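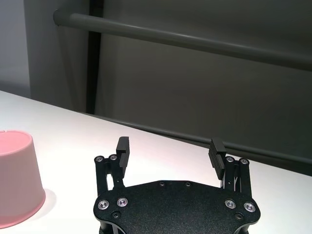

# Rimura Mod Loader: Questions We Keep Getting

Read this before posting in the help thread. It takes less time than waiting for one of us to wake up.

## Do I need the original game?

Yes. Rimura loads mods into a copy of Wondska that you already own and have already installed. It doesn't contain the game, and asking where we have hidden the game won't make us remember.

## Which versions of Wondska work?

Anything from patch 3 up to patch 6. Patch 5 works but shows a warning on startup about a missing font. Click OK. The font is missing, the warning is correct, and the game looks the same without it.

## How do I install it?

1. Make a new folder outside Program Files. Windows guards Program Files like a family recipe, and half the errors in the help thread come from there.
2. Unzip everything into that folder. Running the loader from inside the zip counts as not unzipping it.
3. Start `rimura.exe` and point it at your Wondska folder.
4. Press **Scan**, then **Launch**.

If you press **Launch** first, you get the plain game with no mods.

## The scan stops at 47 percent. Is it frozen?

Probably not. That's where the loader reads the big texture archive, and the progress bar was written by someone who thought all files were the same size. On an old hard drive it can sit there for 5 minutes. Get a drink. 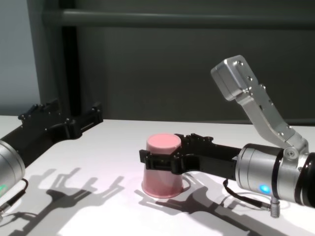

If it's still sitting there after the drink, close the loader, delete `scan.cache` and start over. Your mods won't be touched. The cache only holds a list of what was found last time, and sometimes that list gets cut short when the computer goes to sleep.

## My antivirus says the loader is dangerous.

It hooks into another program while that program is running, so the antivirus has a point. Check that you got the zip from our own downloads page, compare the checksum listed there, and add an exception if they match. If they don't match, delete the file and don't send it to us.

## Can I use the Ljungberg map pack and the Fistidell interface together?

You can, with Fistidell lower in the load order. Both packs replace the minimap, and whichever loads last wins. Put them the other way around and you'll get a minimap of somewhere else, and some players have grown fond of it.

## Where did my saves go?

Modded saves live in their own folder, `saves_rimura`. The plain game can't see them and we like it that way. To move a save over, copy it by hand and keep a backup. We mean the backup part – the help thread has a whole page of people who skipped it.

## Does multiplayer work?

Yes, if everyone has the same mods in the same order. Use **Export List** and send the file to your friends. Reading your load order out loud over voice chat has been tried.
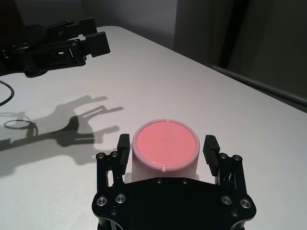 *Gripper and pink-topped container*

## Will there be a Mac version?

It's planned for after December. We haven't said which December.

## How do I uninstall it?

Delete the folder. Rimura writes nothing to the registry. If you want your modded saves later, move `saves_rimura` somewhere safe first.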